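Review: Gurnora teleoperation and recording kit, two-arm version

The Gurnora kit is a leader-follower rig for recording manipulation demonstrations. In the carton are two leader handles, mounting brackets for the follower arms, wrist cameras, a head camera on a mast, and the recording software. The arms are not included. Ours were already set up in the furnished suite we use for household tasks, so this review covers the kit and its output only.

We recorded 700 episodes over eight weeks. Botond Szalai and Fanni Orbán did most of the operating, and I handled the data side. The task list was domestic: picking up crockery, handling plugs and adapters, moving things on and off a bedside table.

Installation took an afternoon. The brackets fit without shimming, but the supplied bolts for the left wrist were too short and we replaced them from stock. Calibration is run from the command line and is well behaved. The manual, translated by someone in a hurry, gives the joint order incorrectly on page 40.

The leader handles are the best part of the kit. Travel is smooth, the trigger maps linearly to finger opening, and the default gain suits an operator with average-sized hands. Force feedback is coarse. It tells the operator that contact has been made and very little about how hard. For glazed ceramics we lowered the grip limit in the config file and left it there.

Wrist camera exposure is automatic out of the box and should be fixed before any serious session. Sunlight on pale glaze pushes the highlights close to clipping, and the auto routine then hunts as the wrist turns. We locked exposure per session and kept the sunlit episodes in the set, tagged by lighting.
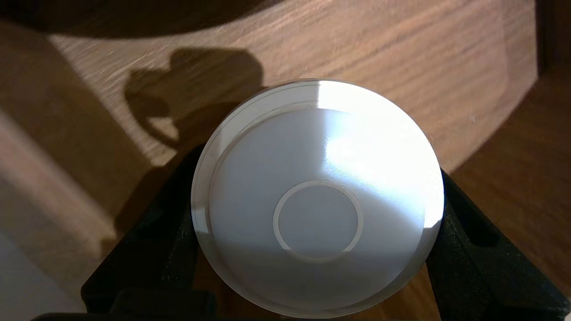
Does the software let you throw out a bad episode while recording?
A double press on the handle button marks the current episode as rejected, and it is moved to a separate folder when you stop.

The head camera has a wide enough field of view to keep an arm and a table in view together. Its mast is less satisfactory. The lower clamp creeps under vibration, and we found a shift of 7 mm between the start and the end of one Sunday session. Azadeh Ansari wrote a check that compares each episode's first image to a reference and flags any drift. Gurnora should ship something similar. 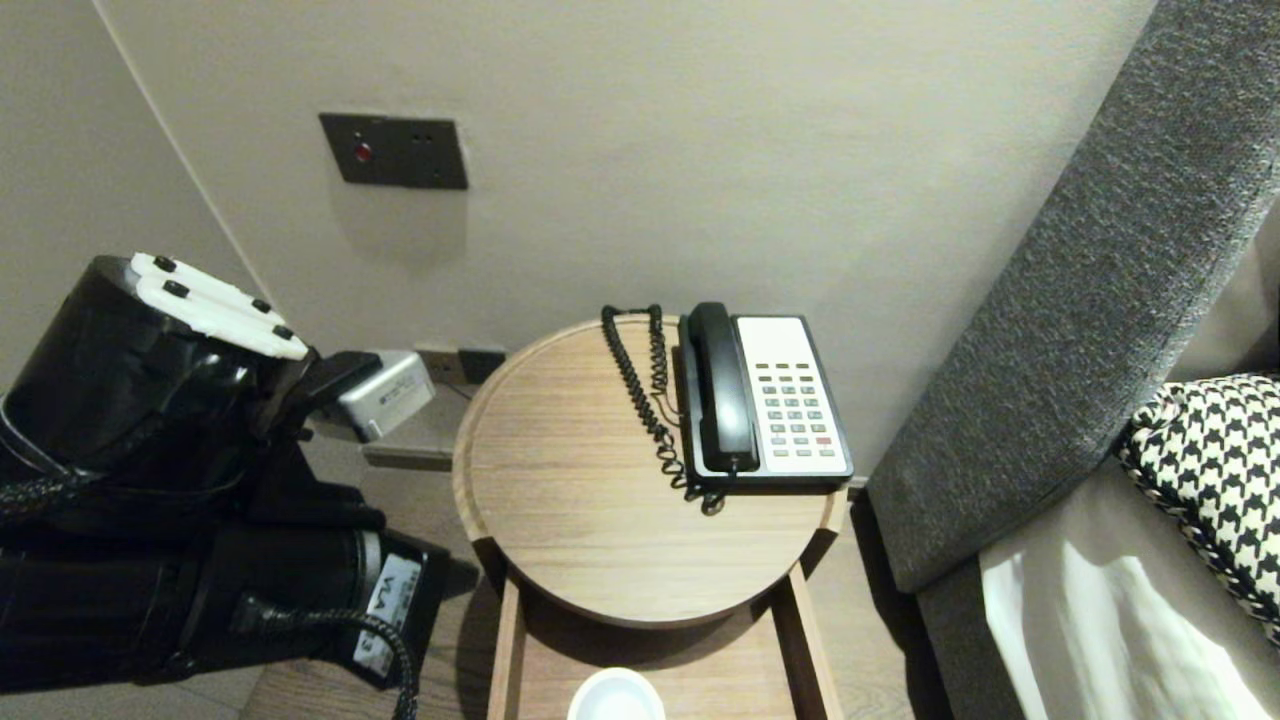 Head camera view: left arm at the adapter, telephone on the side table.

Small targets such as the adapter were where operator skill showed. Fanni's approaches were short and direct; mine had pauses and corrections, and a policy trained on my episodes alone reproduced the pauses. The kit logs operator ID by default — a sensible choice, and we ended up filtering on it.

Export is to a documented format with synchronized timestamps. Converting to our own layout needed one short script. Storage use is heavy, and the compression setting is buried in a file the manual does not mention.

Support answered both of our emails within a day. The bolts were acknowledged. The mast clamp is "under review".

Rating: 8 out of 10 with your own mast, lower with theirs.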